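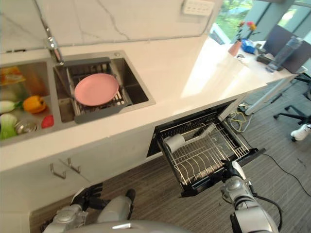
Photo: Nurnton kitchen bench, workshop shared folder

Sunday, 7.40 am, August

Dye notebook, madder batch 5. Writing this up before I forget it, the last entry was useless to everyone incl. me.

Yarn: Gindon 2-ply, undyed, 100 g skeins. Scoured last night, left in the rinse till it cooled by itself. Still a bit greasy near the ties. Loosen ties next time, figure-eights only, no tight knots please whoever is winding.

Mordant was alum at our usual rate plus cream of tartar. Weighed the alum twice as the small scale is drifting again. New battery, still drifting. Used the Gill scale out of the back cupboard and will stick with that one. Somebody put the calibration weight in the button jar. It's back in its tin now.

Madder is the Drendotier root, chopped, lot 896. Older lot was the ground stuff and went brown on us in batch 4. My guess is we let the pot get too hot. Could also be the water. Rain tank this time instead of tap, with a pinch of chalk. Two changes at once, I know, I know.

Soaked root overnight, strained through the old pillowcase, kept the first liquor separate (yellowish, thin, not much in it). Second soak much better colour. Combined second and third.

8.15 Skeins in, cold start. Element on low.
8.50 Pot at 50. Dull apricot so far, nothing to get excited about.
9.30 Crept up past where I want it. Lid off, element down a notch. This is exactly what happened last time. The low setting on that hotplate isn't low.
10.05 Settled. Colour comming along, brick more than apricot. One skein paler on the side against the wall of the pot, turned it with the dowel.
11.00 Off. Leaving them in till after tea.

Later. Rinsed all. Good even red on most, slightly orange compared with the sample card from batch 2. The skein that sat against the side has a lighter patch, not bad enough to overdye. Will knit up as sleeves or somthing where it won't show.

Swatches: one plain, one dipped in washing soda, one in the iron pot. Soda one shifted towards pink, quite like it. Iron one is a sad plum colour and feels harsh. Pinned all of them to the card with lot number on the back. Please write the lot on the back, batch 3 has nothing on it and now it's just a nice bit of orange wool.

Exhaust bath still has plenty in it. Bucket with lid, under the bench, labelled. Don't tip it out. Want to try the grey fleece in it for a dusty coral.

To do
- light test, half the plain swatch under card in the front window
- more alum, nearly out
- find out if Drendotier will do chopped root in a bigger bag
- proper thermometer, the jam one has lost its clip and keeps falling in
- repeat with tap water, everything else the same, before saying anything about the tank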